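Notebook, damper bench, February
Entry by N. Govindasamy

Continued from the Zandside gravel test. Both rear dampers are out of the car and drained. Left rear oil was dark gray with fine metallic content. Right rear was cleaner, normal for the mileage. Samples are bottled and on the shelf above the dyno.

Ran the left rear on the dyno before strip-down. Rebound force is down at low shaft speed and close to the reference curve higher up. Compression trace looks normal. Melati thought a bleed adjuster had backed off, but the setting matched the car sheet. My guess is piston band wear.

Stripped it at 2:00. Band is scored on one side, over 30 mm of its length. Shim stack is flat, no cracked shims. Shaft runout within limits. Seal head bushing has play I can feel by hand, which fits the one-sided scoring.
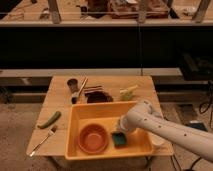
Rebuilt with new band, bushing and seals. Same shim stack, same oil grade. Nitrogen set to 200 psi, left to sit over lunch, rechecked at 200. Second dyno run sits on the reference curve through the whole speed range.

Right rear gets the same parts even though it tested fine. Ridwan wants them matched before Codham, and I agree.

Open items:
Bump stop on the left rear is compressed and has not recovered. Replace both sides.
Lower mount bolt torque is written as 68 Nm on the old car sheet and left blank on the new one. Hidayah to confirm before the dampers go back in.
No temperature strips were fitted at Zandside, so we have no idea how hot the bodies ran. Fit strips on all corners for the next test.
Ride height to be reset after install. Use the gravel figures from the Tambunan sheet as a start.

Dyno files are saved under the car number, before and after runs in separate folders.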